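4.2 Grasp planning in clutter

The planner described in Section 3 assumes that the target region has already been separated from the rest of the table. In the first version of Ultness this was done with a fixed crop of the head camera image. The crop worked as long as operators kept the sides of the table clear, and it failed as soon as tools and spare parts began to build up there. We replaced it with a two-stage segmentation step, which is the subject of this section.

The first stage finds the work surface and the pad on it. Both are large and close to uniform in color, so a plane fit on the depth image followed by a region-growing pass is enough. The second stage runs the Flivirell instance segmenter on everything that rises above the fitted plane. Each instance is given one of three labels: target, container, or obstacle. Only instances that lie inside the outline of the pad can be labeled as targets or containers. Everything else becomes an obstacle and is passed to the motion planner as a convex hull with a small margin.

Figure 3 shows the layout used for the gear trials. Two black spur gears are stacked in a white square dish on the pad, and the hand waits at the left with its palm toward the pad. The right side of the table was left as it was, with tires, button boxes, a tape measure and LEGO bricks.
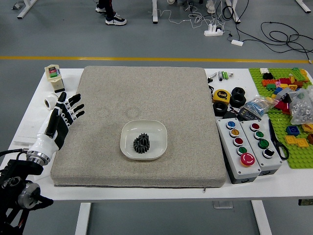 Figure 3. Head camera view before a gear trial.

Dark parts that touch each other are the main source of error. When two gears overlap, the segmenter often returns them as one instance, and the grasp sampler then proposes a grasp at the center of the merged shape. A grasp of this kind tends to close on both parts or to slide off the upper one. To deal with this we added a split test. If the depth values inside an instance fall into two clear bands, the instance is divided along the boundary between them, and the part nearer the camera is planned first. The test is skipped for instances labeled as obstacles, where a merged hull does no harm.

The rim of the dish needs separate handling. A raised rim limits how low the fingers can go at the side of a part, and a planner that treats the dish as flat will drive the fingertips into it. We fit a closed contour to the rim and reject any pregrasp pose whose finger paths cross it below rim height. The remaining poses are ranked by clearance first and grasp quality second. Ranking in the opposite order gave shorter motions in simulation but more contact stops on the arm.

We collected 2338 labeled views to tune the split test and held back 261 of them for checking. The sampler draws 1000 candidate poses per target and keeps the best 50 for collision checking against the obstacle hulls. Larger candidate sets did not change which pose was selected often enough to justify the added planning time.

All stages run as separate processes connected through the Chiang message layer. Perception publishes a new label map only when the arm is still, so the planner never works from a view in which the hand is moving. If the arm is stopped by hand during a motion, the label map is thrown out and the full pipeline starts again from the plane fit. The same rule applies after any failed grasp.

One limit remains. Clear plastic bags return poor depth, and their hulls are often too small. Our present fix is to grow the hull of any instance with many missing depth values by a fixed amount, which blocks some approach paths that are in fact free. The Clollden simulator does not model this type of depth loss, so the amount was set on the real table.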